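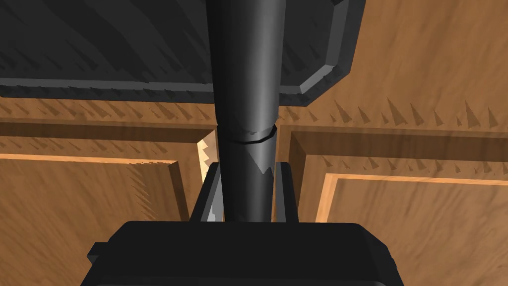
September 8, 2018

Quick one, train in a bit. Several of you mailed me about the patrol boat deal so I'm putting it all in one place and then I can stop answering the same email.

Background for anyone new. The ministry wants 17 fast patrol boats from Boswood for the Vokero strait. Announced in February, big speech, flags, the lot. The story was piracy. Then it was smuggling. By the summer it was "regional security challenges", so take your pick.

I've got no quarrel with buying boats. The ones up there now are older than me and half of them never leave the harbour. Fuel, mostly. And spares. Which is my whole problem with this. You can't patrol a strait with boats you can't afford to run, and the contract as published has 388 pages and the bit on maintenance is four of them. Four! I read them twice on the bus, there is a promise of a "support framework to be agreed". Agreed when? By who? No answer.

Then the weapons. The boats come bare. The guns and the radar are a seperate contract with Tresov, and that one isn't published at all. Commercial confidence, says the ministry. So parliament voted for hulls. What goes on them, what it costs, who's allowed to switch it off from abroad if we fall out with the seller, all that comes later, or it doesn't.

Adi Nugroho wrote a decent piece arguing the opposite and I should be fair to him. His line is that every navy buys this way now, hull from one firm and systems from another, and if you wait for the perfect contract you get nothing and the smugglers carry on. Fine. He also points out that the fishing towns have been asking for more patrols for years and people like me who live well inland are very relaxed about it. Ouch. Bit true.

But the fishing towns asked for patrols. I went back through the petition they sent in, it had 2000 names on it, and it asks for a radio station that's manned at night and for somebody to come when they call. That's it. You could do that with the boats there are if they had crews and diesel. Nothing in it about missiles mounts.

Syahrul Liem thinks the boats won't be in the strait much anyway. He reckons they'll end up at Sumampouw with the rest of the fleet, because that's where the officers' housing is and the workshops are, and it's 60 miles the wrong way. I can't prove that. I did notice the new jetty money is all for Sumampouw though and the Vokero budget line is a fence and some lighting.

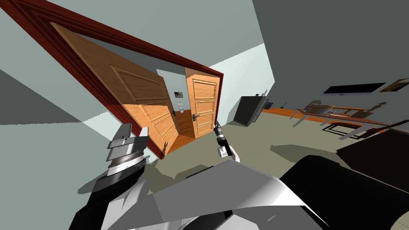

Two panelled doors, the near one standing open.

Where was I. The vote.

The defence debate lasted one afternoon. I watched most of it on my phone with the sound dropping out. The opposition asked about jobs. Government side asked about jobs. One member, right at the end, asked what the rules are for stopping a foreign boat in shared water and who decides to fire on it, and the minister said he would write to her. That was before the recess. If he's written she hasn't said so, and I've asked her office. Twice.

To me that matters more than the price. There's a neighbour on the other side of that water with its own patrols and its own fishermen who drift over the line every week of the season. Put faster armed boats in there with no rules anyone's seen, and crews who've had six weeks training, and sooner or later somebody's uncle gets shot over a net of mackeral. Then it's a crisis and we'll all be told there was no way of seeing it coming.

What I'd want, since people asked. Publish the Tresov contract with the prices blacked out if they must. Base at least some of the boats at Vokero. Put the rules in front of parliament. And pay for the night radio, now, seperately, it's small change next to the rest.

Comments are open, keep it civil please, last time was grim. I'll put up the page numbers for the maintenance bit tonight if the wifi behaves. Got to run, that's my train.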